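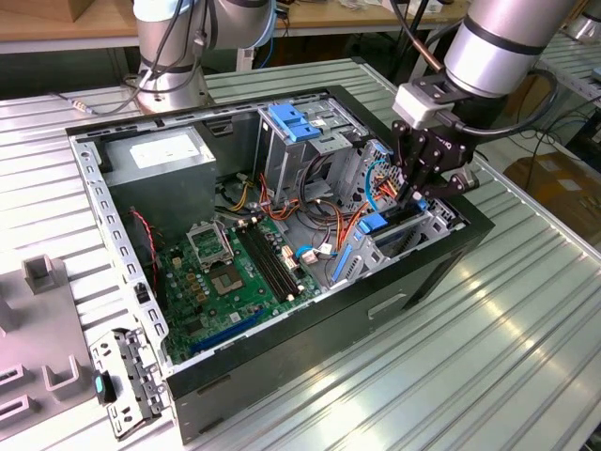 Re: PC teardown cell, shared shop
Posted by Evaristo De Luca, March

Gripper's in by the drive bays now. Cables everywhere in there — it's the worst part. Speed at 4 percent, still nervous.

tikido_ben: pull the harness by hand first. Seriosuly.

Evaristo: nah, defeats the point. Wrist cam view of a board, CPU in the socket:
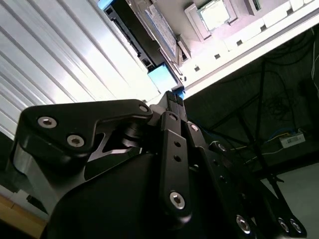
Re: Re: wrist cam

travero2: half your view is gripper. Move the cam.

tikido_ben: disagree, you want to see the linkage. Leave it

Evaristo: leaving it for now, will try 2 mounts

Last updated 4:125 pm
Contact — Back to top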